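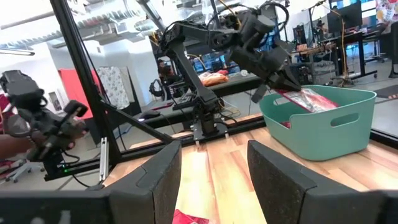

Department of Hospitality and Retail Studies, Tirncombe College

Unit 5: Packing Small Goods into Baskets
Handout, revised November 18, 2020

This unit covers the placing of wrapped goods in open baskets for shelf or counter use. Students should have read the October notes on stock rotation before attending.

Choice of basket. A plastic basket with rounded corners is preferred for flat packages, as it does not snag thin wrapping. The teal basket has an oval handle cutout on the front face and slightly flared sides. Set it down with the cutout toward the person packing.

Flat bags. Place the bag with its printed side visible. A bag that rests with its upper edge tilted upward, as the red and white one does, is easily gripped by that edge. Do not fold the edge to make it fit.

Small wrapped items. Keep these on the tabletop until the larger packages are in place, then add them along the sides.

Assessment. Each student will pack 2 baskets in 24 minutes. The written portion carries 27 marks and draws on Fovden, chapter 5.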